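3.2 Collecting towel grasps outside the lab

We'd been training our edge-grasp policy on Dolteck bench data for a while, and it was great on the bench and pretty bad everywhere else. So for the Vurcombe set we took the hand-held gripper out into furnished rooms and left the tables the way they were (books, jars, packaging and all). We ended up with 3474 grasps, and we labeled each one by the kind of edge between the finger pads: single layer, folded, or hem.

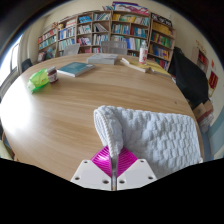
Does clutter on the table hurt the grasp policy? Less than we expected, as long as the cloth edge itself stays in view during the approach.

Figure 5. A pinch on the near edge of a textured towel, with a folded flap rising from the ribbed finger pads and other items left on the table.

Folds gave us way more trouble than clutter did! The policy likes any strong shadow line, and a crease looks a lot like a real edge from the wrist view. We held out 1270 grasps for testing and ran the two versions of the model on them, one with the fold label and one without. The labeled version picked the right edge more often, mostly on thick cloth with raised texture. On thin, smooth cloth we couldn't tell them apart, so we kept the simpler Rotus baseline for those runs and report them separately in the next section.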